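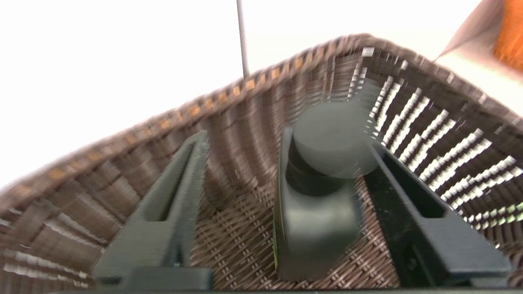

The Basket Project: Getting a Shared House to Put Its Stuff Away

Final report, Home and Community Studies
By Hawi Tilahun and Bendik Fagerlund (Hawi typing, Bendik reading over my shoulder)

Why baskets

I live with four other people in a rental on Enlow, and our living room has been a mess since the week we moved in. It isn't a dirty mess, it's a stuff mess: chargers, mail, hair ties, a hat, somebody's math homework, the remote that we own and the remote that we don't own a TV for. When our class got the assignment to pick a small household problem and try to fix it for one semester, I didn't have to look very far. Bendik lives across town with his brother and has the same problem, only with more bike parts, so we teamed up.

Our question was pretty simple. If you put an open basket in the place where things already pile up, do people use it? And then the second part, which ended up being the part I cared about more: does anything ever come back out?

What other people say

We read a bunch of home organizing articles and two chapters from our course reader. Most of the advice says to sort things into categories, label everything, and use lids so it looks neat. I tried this freshman year with plastic tubs and it lasted maybe a month. Lids are the problem, I think. If I have to set down my coffee to open something, I'm going to put the thing on top of the lid, and then the lid is a shelf.

So we went with open woven baskets. I also just like how they look! I grew up with them all over my grandmother's house, with bread in them, or yarn, or onions.

Picking the baskets

Bendik wanted real wicker and I wanted the synthetic kind, and we argued about this for a good part of October. His side: natural willow looks better and smells nice. My side: it snags sweaters, and the crumbs that get down in it stay there forever. The synthetic strands are flat and smooth like ribbon, so you can wipe them with a damp cloth. We went with dark brown in the end, since our couch is brown and so is everything that gets spilled on it.

We bought most of them at a thrift store called Gino and the rest from Primico, the discount place by the bus station. The total came to 70 dollars, which we split. If you're shopping for these, run your hand around the inside of the rim before you pay. A lot of the cheap ones have sharp ends poking out where the strands get tucked under. Check the bottom too, and press on it with your palm. If it bows, it's going to sag as soon as you put a book in there.

What we did

We put out 12 baskets between the two homes. At my place they went by the front door, on the stairs, next to the couch, in the bathroom, and on the kitchen counter by the toaster. Bendik put most of his in one hallway, which I thought was a mistake and said so. (He was right, see below.)

There was only one rule. If you're holding something and you don't feel like putting it away, it goes in the nearest basket. Every evening at 9:00 one of us emptied each basket on the floor, wrote down what was in it, and put everything back in. We didn't sort it or return things to people, because we wanted to see what they'd do without us. We kept this up until we had 100 basket checks in the notebook. By then the notebook had 2,000 entries in it, and yes, a lot of those are the same hair ties over and over.

What happened

The basket by the front door worked the first night. Keys, mail, gloves, all of it went right in, and my roommates said they were losing their keys less. I was thrilled and told everybody in class.

The stairs basket was a disaster. The idea is that you fill it with things that live upstairs and then carry it up when you go. People filled it, all right. Then they stepped around it for weeks. We moved it to the top of the stairs to see if that would help and it just sat there being full in a new place.

The bathroom one was fine but boring. Towels.

Bendik's hallway turned out better than anything at my house. With the baskets all in a row, he and his brother each sort of claimed one without ever talking about it, and pretty soon they were going back to their own basket to find things. At my house a basket belonged to the room, so it belonged to no one in particular, and the stuff at the bottom stayed at the bottom. One library book was in the couch basket so long that I paid the fine on it before I found it.

Depth matters too. The deep baskets swallowed small things. In the shallow ones people could see down to the woven bottom most of the time, and those got emptied way more often. My roommates told me a basket with some floor showing felt like it was still under control, and once it was covered they quit looking.

Problems with the project

Two homes is a tiny sample, and everybody in them knew what we were up to. My roommate Baptista admitted that she cleaned out the couch basket before a check because she felt bad for me having to write down all her socks. We also missed some evenings around midterms. And we never measured what the rooms looked like before we started, which our instructor pointed out in week three, when it was kind of too late.

What we'd change

I'd give each person their own basket from day one and keep them all in one spot. I'd buy shallow ones. I'd skip the stairs completely. Bendik would like it on the record that he still thinks we should have tried willow for at least one of them, and he has now bought himself a willow one with his own money. It has already snagged his scarf.

The baskets are staying at my house except for the stairs one, which Baptista took for her yarn. We'll bring the notebook to the presentation in case anyone wants to flip through it.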